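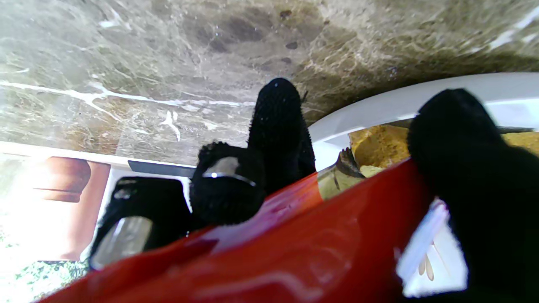 Unit 4: Polished marble in domestic interiors
Notes for the Saturday group. Tutor: Digby Maihi

4.1 Composition
Marble is limestone recrystallised under heat and pressure. The main mineral is calcite, which is soft (3 on the Mohs scale) and reacts with acid. Veins follow old fractures and impurities in the parent rock. Brown and olive tones usually indicate iron compounds or organic matter – a supplier's colour name tells you very little about either.

4.2 Reading a slab
Inspect the polished face in daylight and again under the lamp. Fine branching veins are normally sound. Run a fingernail across any vein you doubt: a fissure will catch, a closed vein will not. Mottled stone varies a good deal within one block, so a hand sample is a poor guide to the finished top. Mark the direction of the veining on the template before cutting.

4.3 Finish
The bench sequence for this unit is 50, 800, then 1,500 grit, with intermediate grades as listed on the Kesero sheet. Rinse between grades. Coarse grit carried forward leaves scratches that show only at the final polish.

4.4 Care in use
Etching is loss of polish caused by acid, e.g. lemon juice or vinegar. A sealer slows staining and does not prevent etching. Unglazed clay pots should stand on a saucer – damp bases leave rings. Wash with neutral soap and dry with a cloth.

Reading: Kidbridge handbook, p. 57. Bring one offcut to the next session, labelled on the back.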